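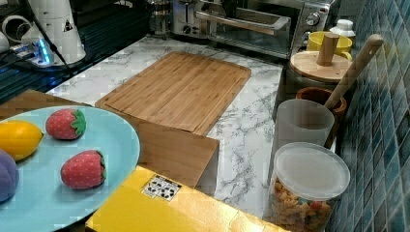 Kitchen corner, Multgate play and training flat: toy fruit on the blue plate, cutting board behind.

ROOM CHECK — KITCHEN CORNER
Site: Multgate, ground floor
Date of check: 25 October 2018
Checked by: Halina Malinowski
Form number: 1016
Marks used: OK / ACTION / NOT CHECKED

1. Toy food
Lemon and strawberries: OK. Pulled at the leaf caps, nothing loose. Seed dots on the strawberries rubbed with a damp cloth, no colour came off.
Purple fruit: ACTION. Seam to be looked at again in April. It is the soft kind and should go through the wash with the other cloth items, not be wiped.
Comment: toy food stays on the plate or in its tub. It does not go in with the real dry goods.

2. Plate
OK. No chips or cracks. Last month's form had it down as white. It is light blue, please correct the stock list.

3. Dry goods
Spiral pasta in clear canister: OK. Lid seats properly. No date label on the canister — ACTION, Kayode Haruna to write one. The packet it came from was 500 g and went in all at once, so one date will do.

4. Cups
Frosted plastic cup: OK. Checked for splits at the rim. Keep it behind the canister, away from the front of the counter.

5. Worktop
OK. Wiped down before the check. The grey veining hides crumbs, so run a hand over it as well as looking.

6. Cutting board
Bamboo, rounded corners. ACTION. Groove needs a proper scrub with a brush, a cloth does not get into it. Oil when dry. Stand it on edge overnight.
The board must not be pushed up against the toaster when the toaster is in use. Leave a hand's width at least. This was on the last form too.

7. Toaster
Two-slot, stainless steel. Casing and slots OK by eye. Crumb tray: ACTION, empty weekly. Electrical test label number 225, in date.
No forks or knives in the slots, plug out first if bread is stuck.

8. Large grey appliance beside toaster
Nothing to be stored on top while it is on. Test label number 33, in date. Inside NOT CHECKED, to be done with the oven gloves and tea towels.

9. Paper towels and wooden drawer unit
Paper towels to stay at the back by the tiles, well clear of anything that heats up. Drawer runs freely, OK.

10. Tiles
OK. Grout sound, no gaps found behind the board.

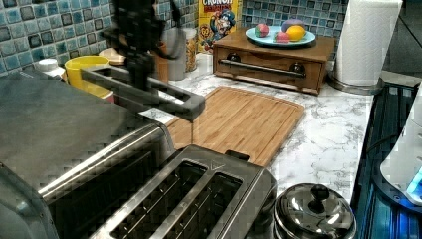

Efe Dauda asked whether the board could simply live somewhere else, as it ends up behind the toaster every time the counter is cleared. Agreed to try the cupboard under the sink for a month, provided it is dry before it goes in.

Still open from this check: purple fruit seam, pasta label, board groove, crumb tray, inside of the large appliance.

Copy to Damilola Omoregie. Original in the blue folder.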